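Urio Block Station, Notebook Entry
July 5, 2026

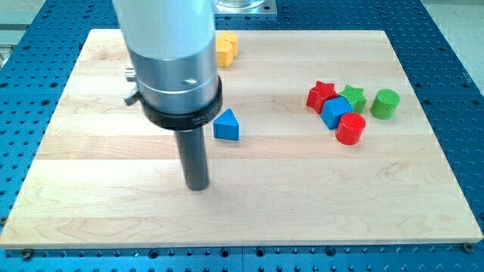 Remote demonstrations for the Goltus pushing task continued today under the revised operator instructions. The session closed at 42 accepted episodes, bringing the stored total to 723 against the November target of 1,000. Operators are reminded that a demonstration begins only when the spoken instruction has been read in full. Instructions must name both color and shape: with two blue blocks on the board, "push the blue one" is not acceptable, and the triangle must be called the triangle. Tight groups such as the star, cube and cylinder cluster on the right should be approached slowly, with the tip kept low.

Episodes in which the tool pressed into the wood were rejected. Lag on the Dulum link was roughly 2 frames and was judged tolerable.

Open item: confirm that the Ultano logger saves the instruction text with each episode.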